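Why Do Doors Creak, and Why Do They Stick in July?
Written for young readers by Mirjana Kos

Every day you open and close many doors. You open the bedroom door, the bathroom door, the door of the school. Most of the time you do not think about them at all. But sometimes a door makes a long sound, like a ghost in a movie, and sometimes a door does not want to close. Let us find out what is happening.

How a door turns

A door is held on one side by hinges. A hinge has two metal plates and a pin. One plate is screwed to the door, and the other plate is screwed to the door frame. The pin goes through both of them, and the door turns on this pin.

Try a small experiment. Open a door by pushing it near the handle with one finger. Now push it again, but this time very close to the hinges. It is much harder! The door is the same door and it has the same weight. The difference is the distance between your finger and the pin. When the distance is long, a small push can do a lot of work. Scientists call this turning push "torque". This is why the handle is put far from the hinges.

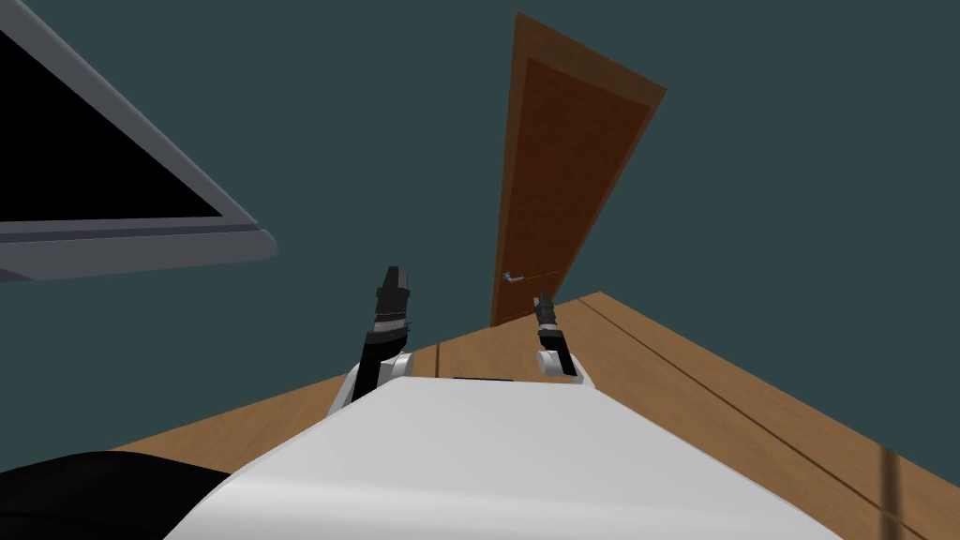
Please keep your fingers away from the narrow space on the hinge side when you do this. The space becomes very small when the door moves, and it can hurt you badly.

Where the creak comes from

The pin and the plates look smooth, but under a microscope they have little hills and valleys. When you move the door slowly, the hills of one part catch on the hills of the other part. They stick for a very short moment, then they slip, then they stick again. This can happen 200 times in one second, or even more. Each slip gives the metal a tiny shake.

The shake travels from the hinge into the door. A door is big and flat, so it moves a lot of air, and the air brings the sound to your ears. The hinge alone would be quite weak. It is a little like a violin: the bow sticks and slips on the string, and the wooden body makes the sound louder.

Did you notice that a creaking door is sometimes silent if you open it fast? When it moves fast, the parts have less time to stick. So if you want to go to the kitchen at night for a cookie, going slowly is maybe not the best plan.
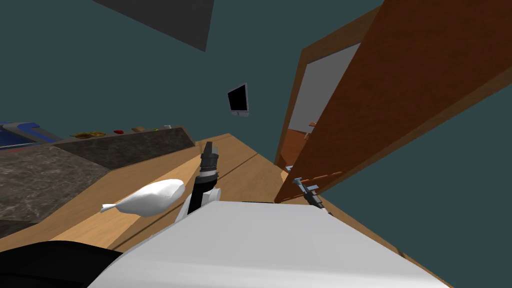

A drop of oil helps too. The oil goes between the hills and keeps them apart, and they can slide. Ask a grown-up to do it, and put some paper on the floor first, because oil makes stains. Candle wax also works. My grandmother rubbed a white candle on the pins of her pantry door every spring, and she said it was cleaner than oil.

Why wood grows in summer

Now we come to the door that sticks. Wood is made of very many small tubes. When the tree was alive, the tubes carried water from the roots up to the leaves. After the tree is cut and dried, the tubes are still there, and their walls can still take in water from the air.

In July the air in many places is humid. This means there is a lot of water in it, even if you cannot see it. The wood takes in some of this water and becomes a bit wider. It grows mostly across the tubes and almost not at all along them. In winter, when the heating is on and the air is dry, the water leaves and the wood becomes smaller again.

If a door is 900 millimeters wide, it needs to grow only a few millimeters to touch its frame. Then you must pull it hard, and it makes a noise like "gronk".
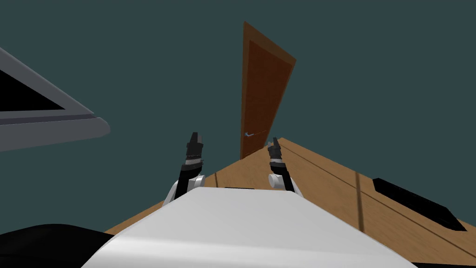
A wooden surface, seen at a slant.

Paint and varnish make this slower. They cover the wood like a raincoat, but water can still come in where there is no paint. Many people forget to paint the top and the bottom of a door, and it is exactly there that the ends of many tubes are open.

How carpenters solve it

Old carpenters knew this problem very well. They made doors from a strong outside part and thin panels inside. The panels were not glued. They sat in a groove, and there was a little empty space in the groove, so they could grow and shrink without breaking anything. Some doors made this way are more than 100 years old, and they still close nicely.

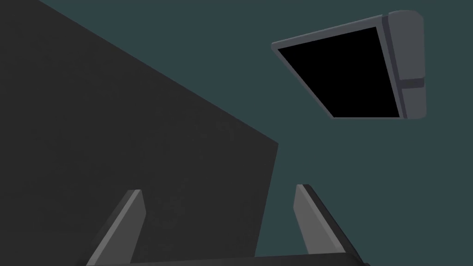 Many doors today are made from thin layers of wood. In each layer the tubes go in a different direction, and the layers hold each other in place.

Test it at home

Take a strip of paper and close a door on it. Pull the paper gently. Does it slide, or is it held tight? Try at the top, at the middle and near the floor, and write your answers in a notebook. Do the same test again in another season - you may get different answers for the same door.

Words to remember

Hinge: the metal part on which a door turns.
Torque: a push or pull that makes something turn.
Friction: the force that slows two things when they rub together.
Humid: having a lot of water in the air.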